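Kiltia Handling Cell – Simulation Checklist, Reissued After the March Stop

Revised 4 May 2024
Applies to: Woltier two-finger gripper, Kiltia cell model, Salcombe test bench

Background

In March the Salcombe bench arm closed its gripper at full speed on a part that was not between the fingers. The left finger hit the fixture and bent. The same program had passed in the simulator the day before. No one was inside the guard, but the door interlock had been bridged for a camera adjustment and should not have been. This checklist replaces the old one-page form. Fill it in before any grasp program is copied from the simulator to the bench.

Mark each line OK, Not OK or N/A. Any Not OK in Section A stops the job.

Section A – Guarding and stops

A1. Door interlock in place, no bridge or jumper fitted. OK
Comment: Jumper taken out and the terminal cover sealed. If the seal is broken, treat this line as Not OK and call the shift lead.

A2. Emergency stop tested from both stations. OK
Comment: The rear button was stiff. Replaced and tested again.

A3. Arm speed limited to 300 mm/s for first run. OK
Comment: The March run was set to 600 mm/s. The limit is now held in the controller and needs a key to change.

A4. Lockout tag on the air supply during finger changes. OK

Section B – Gripper

B1. Fingers straight and screws tight. OK
Comment: Bent finger replaced with a Lehner spare. Keep the old one until the report is closed.

B2. Pivot pins checked for play. Not OK
Comment: Slight play in one linkage pin on the bench unit. Safe to run at reduced speed, but order a new pin before the limit is lifted.

B3. Finger opening in the model matches the bench. OK
Comment: This did not match in March. The model opened 13 mm wider than the real gripper, so a ball that cleared the fingers on screen would have clipped one of them on the bench. Model corrected and measured again with the gripper fully open and fully closed.

B4. Cable clear of linkage through full travel. OK

Section C – Simulator

C1. Correct version of the cell model loaded. OK
Comment: Write the version on the job sheet. "Latest" is not a version.

C2. Test object has the right size and weight. OK
Comment: We use the tennis ball for the first check – it is round, so an off-centre grasp shows up quickly.

C3. Close command waits for the in-position signal. OK
Comment: This was the main fault. The program closed the gripper on a timer and did not wait for the arm to arrive. The simulated arm was always on time and the real one was late. Step through this part by hand and pause before the close command. The fingers should be open, with the ball still clear of them. 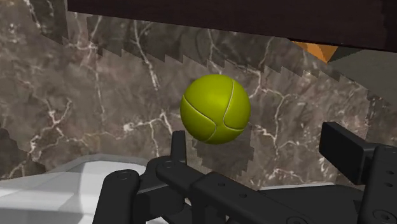
If the program moves past the pause without the signal, stop and mark C3 Not OK. Do not add a longer delay to get around it. That is how the timer got into the program in the first place.

C4. Missed grasp raises a fault. Not OK
Comment: With the ball removed from the model, the program closed on nothing and carried on to the drop-off point. It needs to stop and report. With the programmer for repair. Retest before bench use.

C5. Contact between gripper and fixture stops the run. OK
Comment: Contact checking had been turned off to make the simulator run faster. It is now on by default. Leave it on.

Section D – Release to bench

D1. All Section A lines OK. Yes
D2. All other Not OK lines closed. No – 2 open (B2, C4)
D3. Released for bench use. No

Recheck C4 once the repaired program is loaded, then repeat C3, as both use the same signal. B2 can be signed off separately by maintenance. Attach the completed sheet to the March incident report and leave a copy in the folder at the Salcombe bench.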